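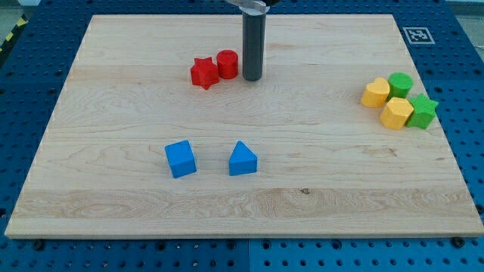 Pale wood, with darker knots and long streaks in the grain.

A weekend on the boards at Varnen

5/11/25

I should say straight away that I am not a bike person. I own a bike. It lives behind the freezer and has a basket on it. But I'd been hearing about the indoor track racing at Varnen for years from people whose taste I otherwise trust, and when Florik (who make the saddles, and who sponsor the whole weekend) offered the magazine a press pass I put my hand up before anyone who knew what they were doing could get there first.

So, Gundevgate. It's the old tram depot on the north side of town, and from the outside it still looks like one. I walked past the entrance twice. There's a side door with a sheet of paper taped to it saying RACING, and then you go down a corridor that smells of floor polish and fried onions, and then up a very steep concrete stair, and then you come out above the track and your stomach does something odd.

It's the banking. I'd seen velodromes on television, everybody has, and I thought I knew what to expect. I didn't. The lap at Gundevgate is 200 metres, shorter than the Olympic sort, and the shorter the lap the steeper the corners have to be. From the top of the stair the bend looks like a wall that somebody has started to push over. A man in overalls was walking across it sideways with a broom, leaning in like a goat.

There are 1091 seats, and by seven on the first evening I couldn't see a spare one. My pass put me in the press row, halfway down the home straight, between a radio commentator with a flask and a very serious teenager from a cycling website who explained the rules to me all weekend and never once sighed. I owe him a great deal. I owe him a sausage, at least.

The noise came first. You hear them before you can sort out who's who, a sort of low rumble that travels round the building and goes through the soles of your feet when it passes underneath. The riders warm up in a long line, sliding up the bank and dropping down again, and it's all quite lazy and friendly. Some of them chat! Then a bell goes, somebody fires a pistol, and the whole thing turns into a washing machine.

I'd been told to start with the sprints, as they're the easiest to follow. Two riders, three laps or so, first over the line. What I hadn't been told is that for most of it they go at the pace of my mother on her way to the post office. They roll along staring at each other. One of them came to a dead stop on the bank, feet on the pedals, balancing, and the other had to stop as well, and the two of them hung there while the crowd went from chatting to whispering to complete silence. I found I'd taken hold of the teenager's sleeve. Then the one in green dropped off the bank like something falling off a shelf and it was over in the time it took me to stand up. They touch about 70 kph at the finish, apparently, with no brakes. No brakes at all! I asked twice.

The Madison I will not attempt to explain in full. It's teams of two, and one of each pair is racing while the other circles slowly up at the top having a breather, and every lap or two they swap by grabbing hands and slinging each other back into the race. With a full field that means a great many people going at two very different speeds on a strip of floor not much wider than my street. There are points every so often, and you can also gain a lap on everyone, and the scoreboard at Gundevgate is slow, so nobody in my row except the teenager knew who was winning until well after they'd won. It didn't matter a bit. Pick a pair with bright jerseys and shout for them. Mine were in orange and they came ninth and I was hoarse for two days.

Between races there's a lot of hanging about, and this is where the locals know what they're up to. The middle of the track, the infield, is open to anyone with the dearer ticket, and it's set out with long benches and served by Oosthuizen, the bakery from the market square, who do a potato pie with mustard in it that I've thought about most days since. You get down there through a tunnel under the bend. Do go through the tunnel during a race if they'll let you, because you come up in the centre with the bikes whirling all the way round you and it's like standing inside a spinning top.

The dearer ticket is £58 for the evening, pie not included, and I went back and forth on whether I'd pay it with my own money. The view is better from the seats, no question. On the infield you spend the night turning on your heel like an owl, and a tall man will always be in front of you. But you can hear the riders talk to each other, and you can see their faces when they climb off, and on the second night I stood a yard from a woman who had just won the scratch race and was eating rice pudding out of a tub with a borrowed spoon. I think I'd do one of each. Seats the first night so you understand it, infield the second so you can enjoy not understanding it.

A few practical things, since the website isn't much use.

It's warm. They heat the hall because warm air is quicker to ride through, and I'd dressed for November. By the second race I had my coat, scarf and jumper in a heap under my chair. Wear a T-shirt under whatever you come in.

The number 4 bus from the station stops right outside but the last one back goes before the final race finishes, on both nights. I walked. It's twenty-five minutes along the canal and perfectly well lit, and half the crowd was doing the same, so I got a free post-mortem on the Madison from the couple behind me.

Earplugs for children. The pistol is much louder than you'd think, and there's a brass band as well. The band sits at the end of the back straight and knows, I would say, six tunes.

And bring cash for the programme. It has the riders' numbers in it, and without those you're lost.

The last session is the short one, in the afternoon, and it's mostly juniors. I nearly skipped it to catch an earlier train. The stands were half full and the band had gone home. The youngest were ten or eleven, in helmets that made them look like mushrooms, and they rode a little elimination race where the last one over the line each lap has to pull out. One small girl in yellow sat at the very back for the whole thing and scraped through by a wheel, lap after lap, with her grandparents (I assume they were her grandparents) making the most terrible racket in the row below me. She came second. She didn't seem to know she'd come second. She went on riding for another two laps on her own until an official stepped out and waved at her.

Afterwards they let the public walk on the flat bit at the bottom of the track, shoes off. I went down in my socks with everybody else and had a go at stepping up on to the bend. I managed three paces and slid back down on my bottom, next to a man in a suit who'd done the same.

There's another meeting at Gundevgate in April, one night only, and the teenager says the field is stronger for that one. I've booked a seat in the upper rows, and got the bike out from behind the freezer. The back tyre is flat.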